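frog count at Bukirby wetland is in. 71 species, 40 of them on no list before this spring. still cant quite beleive it

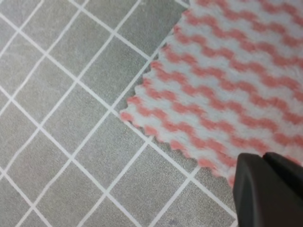

pink and white cloth, gray tile

2/ most came from night calls. up to 900 recordings, Planen team still sorting. one tiny tree frog clicks like a pen

3/ bad news, drainage permit upstream is up for renewal in April. comments open now, pls write in
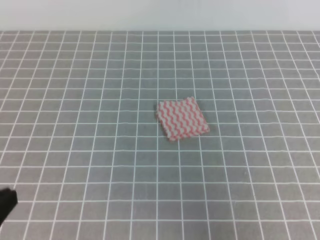
Chacko Ponds: we lost our clicking frogs two years after they dug the ditch. send the comment tonight

4/ doing mine now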